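9/9/25

Home late, feet sore, and a pot of tea beside me that I mean to finish before bed. I want to get today down while I still have it straight, and I also have a set of rules to rewrite by the end of the week, so this will probably turn into half diary and half draft. It usually does.

We were at the Brullach apartment all day with Siu and the washing machine. I've grown very fond of that apartment, I have to say. When Cellstead took it on in April I thought it was a silly expense, having a proper bedroom with a proper floor when we had a perfectly good lab at Erbridge with tape on the ground and shelves that never moved. I was wrong and I've said so to everyone who will listen. Our old rules were written for the lab, and they fit it beautifully, and they fit a bedroom with a washer in it like a borrowed coat.

Take the very first one. "Operator stands outside the marked area." There is no marked area! There's a bed on one side and a wall on the other, and the person minding the stop button has been tucking themselves in wherever they could. On Monday's walk-through I sat on the end of the bed for a whole hour with the button in my lap, perfectly comfortable, and only on the drive home did I think about how long it would take me to get up off a mattress in a hurry. So that's the first new rule, and I wrote it on the back of my hand this morning so I wouldn't lose it: whoever holds the stop is on their feet, with a clear way to the door, and does nothing else. No notes, no phone, no handing over a towel. If they need a rest they say so, we pause, and somebody else takes the button before anything moves again.

The cable is the second one. I had always filed the cable under tidiness, and I've changed my mind, it belongs under safety with the rest. It goes down behind Siu and off over the floor in a long lazy curve, and that curve is different every time the feet shift. Up to now the rule said "cables to be kept clear," which sounds very sensible and tells you nothing. Clear of what? Kept by whom? I've drafted it this way instead: before each run, one person walks the cable from the wall to the robot, looks at both feet, and says out loud "cable's clear." Then the operator says "starting." I like the out loud part. I picked it up years ago from a job that had nothing to do with robots (it was a theater, I moved scenery) and it has never let me down. You feel a little foolish for the first morning and after that you don't hear yourself doing it.

Then the washer door. I must have opened ten thousand washer doors in my life and never once considered one as an obstacle, but it swings out to the left and hangs right over the space where you want the basket, and the glass is clear, so from some angles you look straight through it to whatever is behind. The old checklist had the door down as "open" or "closed" and that was it. I want a third thing on there, which is how far. Fully open, all the way back on its hinge, checked by hand. A door left halfway can wander when it's brushed, and then the arm is working in a gap that's changed since the operator last looked. I had a small argument about this over lunch, very good-natured, with one of the engineers who feels that the robot ought to cope with a half-open door and that we're making life too easy for it. I do see the point. But I said, and I'll say it again here where I can't be interrupted, that a test of half-open doors is a fine thing to have and it should be planned as one, with its own sheet. It shouldn't happen by accident in the middle of a test of something else. 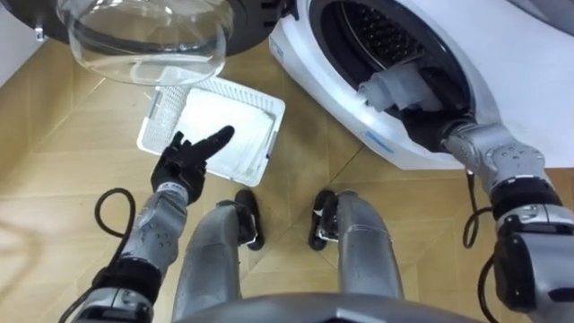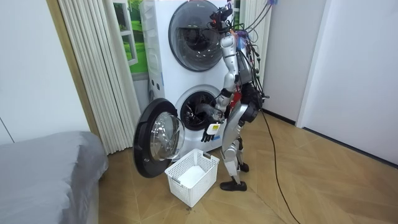
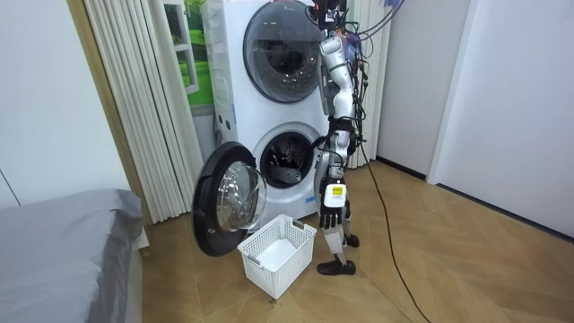 Siu at the washer in Brullach, door open and the basket on the floor.

The reach into the drum is the part I could think about all evening. Everybody is careful when the arm goes in, you can feel the room get quiet. I'd like us to be every bit as careful about the arm being in there when something else goes wrong. Suppose we hit stop with the hand deep inside the drum. What do we do next? Our lab rule says "approach and move the arm to rest position," and in the lab that means walking up and lifting an arm off a table. With the washer you'd be bending down between the legs and the door with your face near the elbow, trying to draw a hand out of a round hole you can't properly see into. I don't want anybody working that out for the first time on a bad afternoon. So: two people, never one. The first stays on the button and the second goes in from the side. Joints confirmed off on the screen before anyone touches anything. And the arm comes out along the line it went in, slowly, with the door held back by the second person's hip if need be. I'd like us to rehearse it with a cold robot once a week, the way you'd have a fire drill, and I expect to be teased for that.

The washer itself gets a rule too, and it's short. Unplugged at the wall, water off at the valve, and the person who did it signs their initials. We have been doing it every time anyway, but we've been doing it out of habit, and habits go on vacation when people do.

What else. The basket. I used to think it was fussy to say where the basket goes, and I still don't want crosses of tape all over that nice floor. But it sits so close to the feet, and it's light enough to slide. I've settled on asking that the position be checked with the feet at the same time as the cable, and that nobody leans in to nudge it while the joints are live. That last bit is the one people will break. I've caught my own hand going out to it. It's the most natural thing in the world to straighten a laundry basket! You do it at home without thinking, and we've built ourselves a room that feels like home, so all the home reflexes come along with it. I put a sentence about that in the introduction, and I may take it out again if it sounds too much like a sermon.

And the notes. Our log for the apartment is up to 1,131 lines now, and I read through 58 of them on the train last week, and I'm sorry to say that a good many just say "fine" or "better." Better than what, poor thing? From now on I'd like each line to say what was in the drum at the start, what was in the basket at the start, whether anybody touched anything partway through, and who had the button. If it was stopped, why, in the words of the person who stopped it, written down before the next run and never at the end of the day. I'd also like it in plain writing that stopping is free. You don't have to justify it, and you don't get a look from across the room. I stopped a run this afternoon over a noise that was a truck outside, and everyone was very kind about it, and I want that kindness to be policy so that it's still there when I'm not.

The present document is 42 pages long and I'd bet money that hardly anyone has been past page 3. My hope is to get the apartment rules onto a single sheet that can hang inside the front door, with the longer explanations kept behind it for whoever wants them. I had a go at it on the kitchen counter before we packed up and got it down to a sheet and a half, and the half is all washer.

Tomorrow I have to call Erbridge in the morning and ask whether the spare stop button can come over to us, the one with the longer strap. Also buy more tea. Also ask for a hook for the inside of the front door, and find out if we're allowed to drill.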